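3. Data Collection

3.1 Task

The task is the assembly and handling of a small household stool by two arms. The stool has a flat seat panel and push-fit legs, and it comes apart without tools. We chose it for three reasons. The seat is too wide to be held well by one gripper. The legs must be brought to their sockets at an angle that changes with how the seat is held. Finally, almost every part is the same color, so that methods relying on color to separate parts get little help.

The Bonix benchmark (Section 2.2) treats a similar problem with the seat clamped to the table. We removed the clamp. With no clamp, one arm has to act as the fixture, and the operator must decide at each step which arm holds and which arm moves. The work surface is draped in black cloth, which cuts reflections but shifts and wrinkles under load. We did not smooth it between demonstrations.

3.2 Teleoperation

Demonstrations were given by remote control using the Lonska leader-follower interface. The operator moves two leader arms, and the joint positions are passed to the follower arms after low-pass filtering. No force is returned to the operator. Contact has to be judged by eye, and operators tended to slow down well before touching a part. This shows in the logs as a long approach phase with low joint speed, followed by a short closing phase.

In most of the recorded contact states the two arms play different roles. One gripper bears on the seat panel and the other closes on a leg near its socket (Figure 3a). We call these the support arm and the working arm. The labels are assigned per segment and may swap within one demonstration.
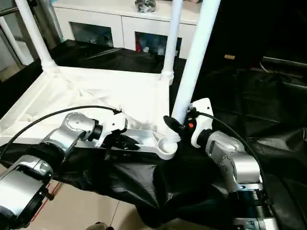 Figure 3a. Inverted stool held at two points: left gripper at the front edge of the seat panel, right gripper on the nearest leg just above the foot socket.

Two operators took part. Operator A had used the interface before; Operator B had 46 minutes of practice on a block-stacking task. Each gave 30 demonstrations. A demonstration was discarded if a part left the table or if an arm reached a joint limit for longer than one second. Of the 60 recorded, 11 were discarded – most of them from the first session of Operator B – and 49 remain in the set used in Section 4.

Role labels were first produced by a threshold on gripper speed and then corrected by hand. The threshold alone did poorly on segments in which the seat is carried with a leg already in place, as both arms may be near each other while only one is loaded. Figure 3b gives a case of this kind. The left gripper has the corner of the panel and the right is close beneath the same corner, with three further rods resting on the cloth.

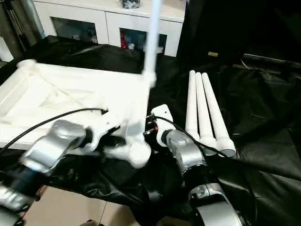

Figure 3b. Motion segment. The panel's near corner and one upright rod are blurred; the three rods stand at right.

Segments such as this one were given the label "carry" and kept apart from "support" in all later counts. Annotators were told to ignore distance between the grippers and to look only for blur or displacement of the part against the cloth. Agreement between the two annotators was lowest here, and disputed segments were settled by a third reading.

3.3 Wrist Views

In addition to the head view, the policy receives images from the grippers. Their value was not clear to us at the start. The finger takes up much of the image, and exposure is set by whichever region is brightest. Figure 3c is a poor case: the background at upper left is washed out and the region to the right of the finger is close to black. No part of the stool can be identified with confidence.

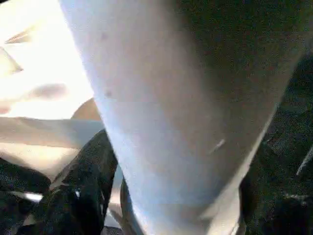 Figure 3c. Wrist view with strong contrast between the two sides of the finger.

We kept such images in the training set. Removing them would have required a filter that is not available at run time. In place of a filter we apply random gain and random masking to the wrist views during training, following the scheme described by Maillard for narrow-field cameras. The effect of leaving out the wrist views altogether is reported in Section 4.3.

3.4 Two-Handed Segments

The last group of segments has both grippers working on the same part. Here the roles of support and working arm do not apply, and we label both arms "joint". The approach is close to symmetric, with the fingers pointing toward each other and only a small gap between them (Figure 3d). A small error in the relative pose of the arms can bring the fingertips into contact, so commanded speed was capped in this region at 36 percent of the normal limit.
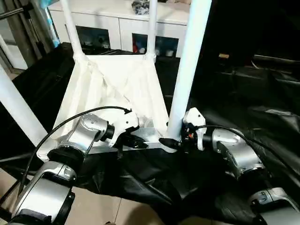 Figure 3d. Both grippers directed at the lower front rail, seen from the head camera.

The cap was enforced in the follower controller and was not visible to the operators. Operator B reported a feeling of drag; Operator A did not. Time stamps were left unchanged, so the policy is trained on the slowed motion as executed.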